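3.2 What counts as folded

Household advice on folding is confident and poorly supported. The manuals we reviewed promise that a garment folded to a fixed rectangle will keep its shape, save drawer space and come out ready to wear. Few of them say how flat is flat enough, or what the fold was made on. Macaraeg's ratings, on which much of the later work leans, were made from finished piles under good light. We doubt that they carry over to an ordinary bedroom. Figure 3 shows two moments from one occasion at the Arcombe flat.
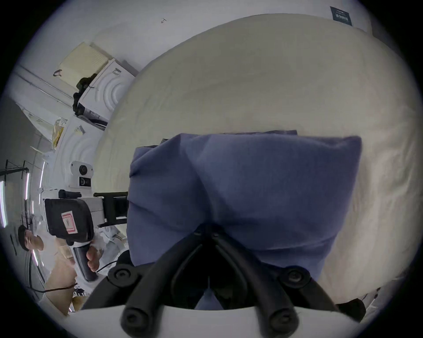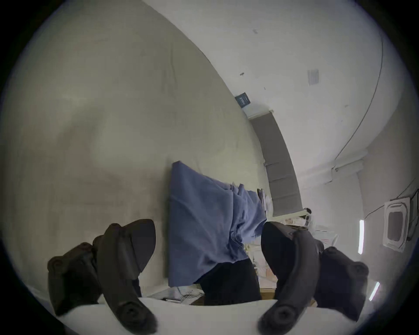 Figure 3. Blue cloth in the Arcombe room. First picture: a blue-grey bundle on the cream mattress. Second picture: blue fabric with one crisp folded edge and a wrinkled side, a black fabric item beneath it.

3.3 Disagreement between raters

Sebastian and Maeng coded the Arcombe material separately, using the four-level Nelotitz scale (unfolded, gathered, folded, finished). They agreed readily at the two ends of the scale and badly in the middle. The bundle in the first picture of Figure 3 is a fair sample of the trouble. Maeng called it folded on the strength of its soft rectangular outline; Sebastian called it gathered, pointing to the loose creases and the flap along the top edge. Neither would budge, and on rereading the scale we could not say that either was wrong.

The second picture fares no better. A coder who attends to the left of the blue fabric sees a clean edge, and one who attends to the right sees crumpling. The scale asks for a single value for the whole item. Koutsoukos has argued that such cases are rare enough to ignore. Of the 2368 items coded, 708 drew different values from the two raters, and we do not consider that rare.

3.4 The surface

It is often claimed that a bed is a poor place to fold, the usual argument being that a soft surface gives under the hand and spoils the crease. We found no source that tested this. Gatchalian's September notes record both neat and sloppy bundles on mattresses, and he made no attempt to match garments by weight or fibre. A heavy jumper and a thin T-shirt will behave differently on any surface, so his tallies tell us very little. Until somebody folds the same garment on a mattress and on a hard tabletop, the advice to stay off the bed should be treated as habit.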